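JEANS AND DENIM: WHERE WE'VE GOT TO

Quick one as the newsletter goes off at 4pm. The April denim collection at the Hostow hall is done, sorted, nearly all folded. Final tally 727 pairs, of which 708 are good to go straight out on the rails. The rest need a stitch or a new zip, so they're in the mending crate by the door. Thanks to everyone who dropped bags off, even the ones left out in the rain.

Checking seams first this time, before anything gets folded. Saves doing it twice. Pull gently either side of the stitching, look for gaps, move on. Double rows usually hold up fine, its the single ones that go.

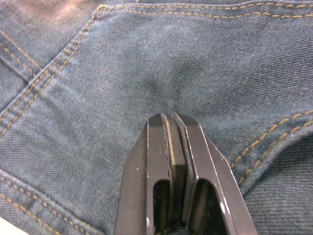
Sioned Parri wants it put on record that inside leg seams go long before the outer ones, and that anyone checking only the outside is wasting their afternoon. She also asks for matching thread to be saved, the orangey gold especially, as the mending crate is down to its last reel.

Folding next. Zips up, buttons done, pockets emptied (two bus passes and a set of keys so far, ask Ffion Nicholas).
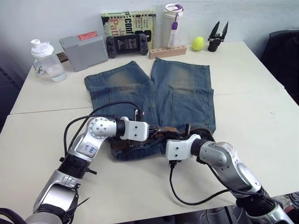 Sizes go on the waistband label, big pen, no guessing. If the label's gone, measure flat across the waist and double it. Lay each pair out full length before you fold, waist towards you and legs away, and have a proper look at the knees. Faded sandy patches like these are fine, people like them, they go on the rails with the others. Thin enough to see through is mending. Anything over 48 inches round the waist has its own rail at teh back.

Bags for the Steyn run by the side door please, tied, not taped.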